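# Picture rail

A **picture rail** is a strip fixed sideways along a wall, fairly high up as a rule, from which pictures, mirrors and other light household things can be hung without driving a new nail each time. It is a close cousin of the chair rail, which sits lower down and protects the plaster from the backs of chairs, and of the peg rail, which carries coats, hats and (in some kitchens) very nearly everything else the family owns.

## History

Hanging rails became common in ordinary houses once plaster walls did, for the simple reason that old plaster crumbles when a nail goes into it. Builders in Clalcombe were fitting them as a matter of course to row houses, and a surviving order book from the Ramalho joinery lists 528 lengths of molding sent out in a single year, most of them for front parlors.

The joiner Abílio Veloso, who trained at Ramalho before opening his own shop in Dotham, is remembered for a deep-lipped pattern that held a hook firmly even when a door was slammed. His customers were fond of it, and a good many Dotham houses still have theirs — often under so many coats of paint that the lip has all but closed up.

Fashion then turned against rails for a long while. Ceilings came down, walls were left plain, and a great deal of fine old molding went out with the trash.

## Materials and profiles

Softwood is the traditional choice, being cheap and easy to shape. Hardwood, plaster and metal have all been used as well, and modern rails are often slim, flat strips with very little ornament. Longer pieces for stairwells are sometimes tapered, so that the molding seems to settle gently into the slope of the stairs.
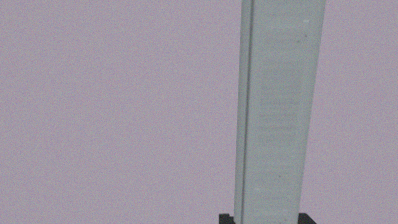 *A long tapering bar in pale grey-green, with two parallel lengthwise sections.*

Color is largely a matter of taste. Some households paint the rail to match the wall so that it all but disappears, while others treat it as a dividing line, with one shade above and another below.

## Fixing

A rail is only as good as what holds it up. Cristóvão Peixoto, in his handbook for home carpenters, advises finding the studs first and marking them lightly in pencil, then setting the screws in pairs wherever a heavy mirror is planned. He allows 18 inches down from the ceiling in a tall room and a good deal less in a low one. 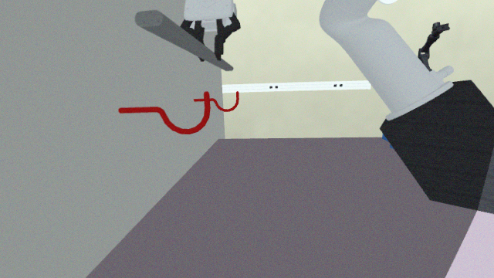

*Thin white horizontal rail on a cream wall, with two pairs of small black dots along it.*

## Collections

The Jurkik Museum of House Fittings keeps 194 samples of molding, 50 of them picture rails, along with a charming drawer of brass hooks that visitors are welcome to handle.

## See also

- Chair rail
- Crown molding
- Peg rail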